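The Last Shirt in the Pile

Folding a polo shirt is a job that looks finished about four times before it is. The sleeves go in, the tails come up, and the collar, which has been waiting for this, flops over like a tired dog.

Janka Holub has over 40 polos and opinions about each of them. She used to iron at the front counter of Tolero, a dry cleaner in Plidden, and she still folds at a table in her kitchen, at 6 in the morning, with the radio on low. Her husband stays upstairs until it's over.

Her method starts with the shirt face up, which will upset anyone who learned the retail fold. Retail folders work from the back. Holub thinks they are hiding something. She wants to see the placket while she smooths it, and she wants the sleeves pulled straight out to the sides before anything gets tucked. A cuff that starts out bent stays bent, she says, and you'll be wearing that crease to lunch.

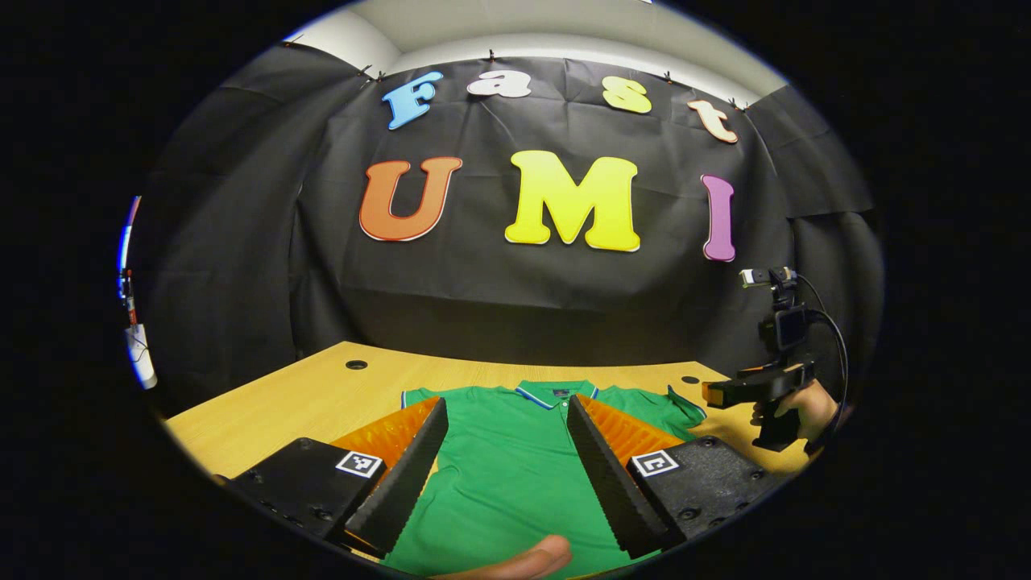 Face up, collar at the far side: a green polo with a striped collar, lying flat on a table.

After that it's one side in, then the other, then the bottom up in thirds. Buttons get done up first, all of them, including the one at the neck. I tried it at home with a shirt I'd owned since college. It took me 13 minutes and came out the shape of Ohio. Holub looked at my photo for a while and asked if I had considered hangers.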